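Skeron Shared Workshop
Progress report to the Birden Fund, May
Prepared by Irén Fekete, project lead

Status: on schedule, with one item carried over

Work during this period centered on the tabletop handling station, the second of the two builds covered by the grant. The arm has been mounted and powered, and the tray that holds the household test objects is now clamped to its wooden base. Benedek Szűcs completed the mounting work. Sándor Takács has taken over the control software from Kristóf Hajdu, who remains available for questions through the end of the grant.

The station has logged 260 supervised trials to date. Of these, 39 were stopped by the operator, in most cases when a cable pulled tight as the wrist turned. The cables have been rerouted along the top of the arm and tied near the end effector. Trials with the toothbrush and the plastic cup resumed after this change.

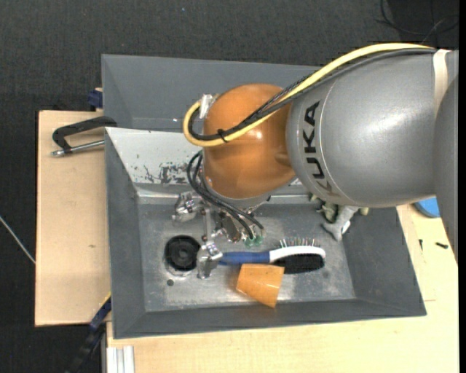
Members may now book the station in the evening after a safety briefing. Four members have completed the briefing, and Pramila Kaushik is preparing a shorter written version for those who only wish to observe. No injuries or damage to the building were reported.

Spending

A total of $1,212 was spent on clamps, fasteners, cable and replacement connectors. This is within the amount approved for parts. Receipts have been filed with the workshop office and can be sent on request. We do not ask for any transfer between budget lines.

Item carried over

The permanent emergency stop box has not been installed. The supplier delivered a unit with the wrong contacts, and the exchange is still open. Until the correct unit is fitted, the arm runs at reduced speed and a second briefed member must be present during every session.

Next period

We will install the stop box, repeat the full trial set at normal speed, and begin writing the build guide promised in the grant agreement. A draft of the guide will be sent to the Fund for comment before it is released to other workshops.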